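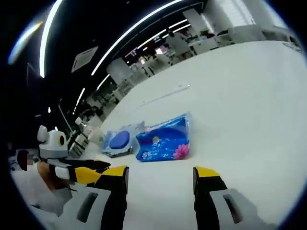 Budlow Household Words

A word list of what people in and near Budlow call the ordinary stuff in their houses

Hello! If you've landed in this folder you probably want the spreadsheet, which is words.csv. The rest of this file is me explaining how it got made and where it's a bit ropey, so do read at least the part on spelling before you use it for anything serious.

What it is

A list of 800 entries. Each entry is one word or phrase that one person told us they use at home for a thing, a job or a place in the house. Cloths, wipes, packets, the cupboard under the stairs, the end of the loaf, the remote, the drawer with all the string in it. I grew up in Grudthorpe, and my mum's word for a dishcloth got me laughed at when I moved to Budlow (a whole bus ride away!), and I've been writing these things down ever since.

Sosina Habte did most of the proper interviewing. I did the typing, and Bethel Gidey checked my typing, which was the harder job of the two.

What's in the folder

words.csv is the main list
speakers.csv has one line per person, with no names in it
notes.txt is my running notes, not tidied, sorry
old/ is the first go at the list, kept because a couple of people had already used it

Columns in words.csv

id: a number, no meaning to it
word: what the person said, in our spelling
thing: what they meant by it, in plain English
room: kitchen, bathroom, hall and so on, or blank if it could be anywhere
speaker: matches up with speakers.csv
said_by: me, mum, gran, everyone. This is who the speaker says they got it from, and people do change their minds on this
sure: yes or no. No means we had a long chat about it and were still not certain what the thing was

How we asked

There were 32 speakers, and every one of them had lived in Budlow or Grudthorpe since before they started school. Sosina would sit down with them, usually in their own kitchen, and ask what they'd shout if they wanted someone to fetch a thing. Shouting works much better than asking "what do you call this", because then people go all polite and give you the word off the packet.

We did try a postal form first. It came back full of shop words and one very nice recipe for seed cake. None of the form answers are in the list.

Spelling

Right, this is the bit to read. Most of these words have never been written down, so the spelling is ours. Where a speaker told us how they'd spell it, we used theirs, even if it clashed with the next person's. So you'll find the same word under more than one spelling and you'll need to search loosely. Bethel wanted a single agreed spelling with the others in brackets and I think she was probably right, but by then I'd typed nearly all of it.

Things that are wrong or missing

The kitchen is far too big a share of the list. We sat in kitchens, so we got kitchens.

Hardly any garage or shed words. I'd love more of these.

Speaker 20 gave us a lot of words that no other speaker had heard of. I've left them in. Families make words up all the time and I don't see why those should count for less, but if you're after local words only, filter that speaker out.

Changes

Version 2 is the one you're looking at, put up May 16, 2019. It fixes the room column, which had slipped down a line halfway through (thank you Bethel), and adds the said_by column. If you've got the old list, please swap it over, as the ids have changed and won't line up.

Using it

Help yourself. Put it in a talk, a quiz, a school project, whatever you like. A mention of Budlow Household Words would be lovely. Please don't try to work out who the speakers are, it's a small place and they were promised.

If you've got a word to add, send it with the thing it means and where you grew up. Dishcloth words go straight to the top of the pile.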